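Unit 4 handout: Looking after the two-arm cell

Bring this one with you on Tuesday, because we'll be working straight off it and I'm not going to write the steps on the board again. My handwriting hasn't gotten any better since August and I know some of you copied "wrist" as "wrench" last time (one group really did go looking for a wrench).

So, last unit was all about getting the Koltora cell powered up and talking to its controller. Now we get into the boring, lovely part, the looking after. I say lovely and I mean it! A cell that gets ten minutes of attention before each session will run all week, and one that doesn't will start dropping things on you right when you've got visitors. Most of what follows is my own routine. Yesenia Magaña does it in a different order in the other section and her cell runs fine too, so don't get religious about it.

You'll need: a lint-free cloth, the small hex key set, a soft brush, the log sheet, and the blue folder with the Ullisov settings in it. Leave the compressed air on the shelf. It just blows the fluff deeper into the finger joints, and I spent a whole afternoon last term picking it back out with tweezers.

1. Park and look

Send both arms to the ready pose, low and in front, fingers clear of the floor. Then go to the head camera view on the monitor and stay there a minute. What you want is both grippers just coming into the bottom of the view, with the work area open past them. For the laundry routine that means the whole top of the bed, with the clothes on it where the arms will be asked to find them. The teal one and the black one make a good pair for this check, since they're both easy to tell apart from a white duvet. If you can't see the bed from foot to headboard, stop and fix the head tilt before you do anything else. Don't touch exposure yet. Daylight from the window will tempt you to, and you'll end up chasing the clouds all morning.

Write the tilt value on the log sheet. Yes, even if it hasn't changed.
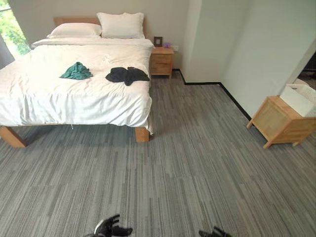
2. Fingers and fasteners

Power to the arms off, key in your pocket. Your own pocket, please, and not on the windowsill.

Wipe each finger from the joint down to the tip. You're feeling for grit as much as cleaning it off, so go slowly and use your bare fingertip afterward. Then brush out the joint where the finger meets the housing. Lint from bedding loves that spot. On a cell that only ever picks up plastic blocks you could skip it for a month, but on ours you can't.

Now the fasteners. Start with the ones at the base of the fingers and work up toward the wrist, snug and no more. Crisóforo Varela likes to put a paint mark across each screw head so he can see at a glance if one has crept, and I've started doing it too. If a screw has moved past its mark, don't just tighten it and walk away! Note which one, and check it again at the end of the session.

Open and close each gripper by hand, if yours lets you, and listen. A dry scrape gets written down. A click gets me called over.

3. The wrist camera

People rush this and then wonder why the Alla software keeps losing the grasp. Wipe the lens with the clean corner of the cloth, power the arms back up at 10 percent speed, and bring the wrist view up big on the monitor.

The housing is going to fill a lot of the top of the picture, and one long finger will run down through the middle. Fine, that's how it sits. What I use for a reference is the little row of three black prongs hanging under the housing, just right of center. They stay put relative to the camera, so they ought to be the crispest thing you see, even while the arm is moving and everything behind them has gone to mush. Wave the arm past something with plain edges (the wooden box against that ridged gray background does nicely) and keep your eyes on the prongs. If they wobble or drift in the view, your camera mount is loose, and no amount of recalibrating will help until you've tightened it.

Save one still while the arm is moving and one after it has stopped, and clip both to the log.

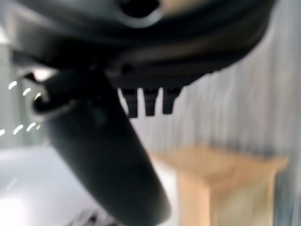

Yesenia read the draft of this and wrote back that she wouldn't trust a moving check on its own. In her section they hold the arm still for 20 seconds first, then move it, because a mount can be tight and still be sitting crooked, and you'd only catch that against a view that isn't smeared. She also thinks 10 percent is too quick for a first pass and starts at 2.

Fair enough, and I've changed my mind on the first part. Do the still check, then the moving one. On the speed I'm sticking with 10, but if you're nervous go with hers.

4. Before you hand it over

Run the short pick routine once, empty, with a hand near the stop button. Then run it with one garment. Sign the log, with your full name and not a squiggle, and put the hex keys back in the Becerra case in size order.

For next time, read section 9 of the manual, the part on replacing finger pads. Skip the table on payloads, we'll do that one together.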